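About Flustell

Flustell has been folding other people's clothes since a wet February when Valdemar Hviid lost his lease, his drying rack and most of his patience, and moved into a former shoe repair shop with a very long counter. He started taking in his neighbors' clean laundry to help with the rent. The neighbors kept bringing it. The counter is still here, and so is Valdemar, though he has been asked to stop refolding things after the rest of us have finished.

What we do

You wash it, we fold it. We also sort, pair, roll, hang and bag it, and we teach the whole business to people who would like to do it at home. We don't wash anything ourselves. We had a washing machine once. It flooded the shop next door, which sold rugs.

There are 12 of us now. Most came from other jobs where neatness was either required or badly missed: hotel work, a school costume room, one bakery. Everyone starts on dish towels and moves up to T-shirts when their corners stop wandering. Fitted sheets come last. We have lost good people to fitted sheets.

The house rules

Empty the pockets before anything else. Dark things go with dark things, even when the customer says it doesn't matter. Small pieces are pulled out of the pile first, or they end up inside a sleeve and we get a phone call. Slippery fabrics get rolled. Anything with a loud trim or a strong pattern is folded with the pattern showing, so the owner can find it at six in the morning without turning on a light and waking the whole house.

Our three services

Gruletti is the weekly bag. It holds whatever you can get into it, and some of you have been very creative.

Zeltex is for gyms, dance schools and sports clubs – stretchy things, bright things, things with no obvious front. The smallest order is 100 pieces, the largest so far was 400, and that one had a smell we still talk about.

Ojo is the evening class. Bring a heap of your own clean clothes in any state you like. You work at the counter, we lean over and make small noises, and you take it home folded. Classes are kept short, as interest in sleeves fades after the first hour or so.

At the counter

Most of the work is picking one soft thing out of a pile of other soft things and deciding what it is. Charcoal cloth and orange fabric with a black and white edge, for instance, may have nothing in common beyond turning up side by side.

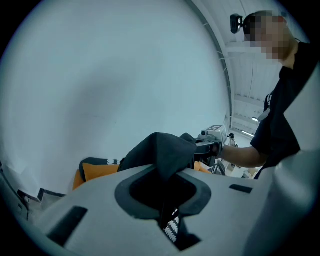 Do you match socks?
We match the ones that have a match. The rest go in a separate bag with your name on it, and we hold on to strays found in the shop as well. As of June 19, 2023 there were 243 of them in the drawer under the register, and you are welcome to come in and look.

Drop-off is at the front door. The side door sticks, and the bell on it is only there for decoration.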